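发件人: Emil Lehner
收件人: 合租与社区厨房邮件列表
日期: 2020年8月1日
主题: Re: Re: 公用厨房的柜子怎么分,还有冰箱

各位好,

赶着出门,写得乱,见谅。先回 Lorenz 的,再说冰箱。

Lorenz Camenzind 写道:
> 大家好。我们在 Hollenstein 那栋楼九月要进新住户,厨房还是老样子,
> 一共15个人共用一间。现在的做法是每人一格柜子,贴名字。问题是有的
> 格子塞到关不上门,有的只放了一包盐。调料每家一套,光酱油就占掉一
> 整层。我想改成按种类放,干货一处,调料一处,罐头一处,谁用谁补。
> 但是有两位坚决反对,说以前试过,最后总是同一个人在买油。
> 你们那边是怎么弄的?有没有写成文字的规矩可以借来抄?
> 另外抽屉要不要也归公用?
> Lorenz

Lorenz,我们 Kurnurach 这边两种都试过。全公用,撑了一个夏天,散了。原因跟你那两位说的一模一样,买油的人永远是那个人。全私用呢,又是你现在这样,七瓶酱油。

现在是混着来。油、盐、糖、醋、面粉、洗洁精,这六样公用,从公账走,每人每月交15法郎,月初放进信封。别的都是自己的。信封钉在门后头,旁边一张纸,谁买了什么写上去,小票夹着。没写的不报销,这条一定要硬,我们软过一次,吵了两个星期。

柜子:不按人头平分了。每人先给半格,不够的自己跟邻居换,换好了把名字改掉就行。我原来以为会打起来,结果很顺利,有人根本不做饭,巴不得让出去。高处那格给个子高的,别笑,真的省事。

抽屉我的意见是公用,只放工具。开罐器、削皮刀、剪刀。一旦有人往里放食物就完了,去年在抽屉最里面翻出来一包葡萄干,不知道哪年的。

熟食单独说。开放的层板上不要放熟的东西过夜,肉类尤其不行,装盒,写日期,进冰箱。水果可以放外面,放上层,别压在别的东西底下。

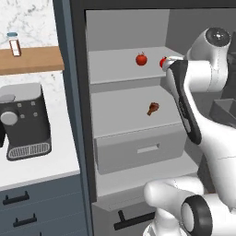
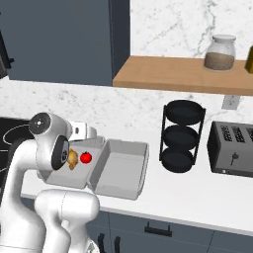 图:灰色柜子的上层和中层(第一张);台面上打开的浅灰色盒子(第二张)

接着说冰箱。我们两台,编号,一号放公用和奶制品,二号按人分篮子。篮子是在 Warkex 买的,一样大小,一样的颜色,这样没人能说别人的大。篮子外面的东西,每月最后一天清空,不问是谁的。头一个月扔了不少,第二个月就没几样了。门上那几格是最容易吵的地方,我们定的是只放瓶装饮料,一人一瓶。

冷冻室还没想出好办法。现在是谁先到谁放,有位室友一次买了半只羊,大家三个星期没地方放冰块。如果谁有办法请回这个列表,别单独回我,上次就是单独回的,别人都没看到。

打扫。轮值表两人一组,一组一周,贴柜门内侧。要做的:擦台面,擦灶,倒垃圾,拖地,看一眼过期的。柜子里面不归轮值,每人擦自己那半格,一季度一次全部搬空大扫除。搬空那天最好大家都在,不然不知道东西是谁的,又得一个个打电话问。轮值可以换,但要自己找好人换,不要写一句“这周我没空”就走了。我们表上出现过三次,都是同一支绿色的笔。

Lorenz 要的文字规矩,我们的有一页半,德文的,Arkov 那边住的人帮忙改过一版,比较短,我觉得更好用。周末前扫一份发上来。里面有一条关于客人的,你们可以删掉,那是我们自己的历史遗留问题。

对了关于反对的那两位,我建议先别表决。15个人表决,输的那边会记很久。先试一个月,只试调料,柜子不动,月底把小票摊开给大家看花了多少。我们第一个月公账花了36法郎,分下来根本没多少钱,看完数字反对的人自己就不说话了。剩下的钱滚到下个月,不退,退来退去麻烦死了。

还有,标签用纸胶带,别用那种塑料的,撕下来一层胶,擦半天擦不掉。笔用油性的,水性的一蹭就花。

上次有人在列表里问香料放灶台上方行不行,我们放过,油烟糊一层,瓶盖都拧不开,后来挪到靠窗那边去了。靠窗也不好,太阳晒,现在在门边的小架子上,暂时就那样吧。

先这样,要去赶车了,错字请自己脑部。

Emil

--
退订请发空邮件,主题写“退订”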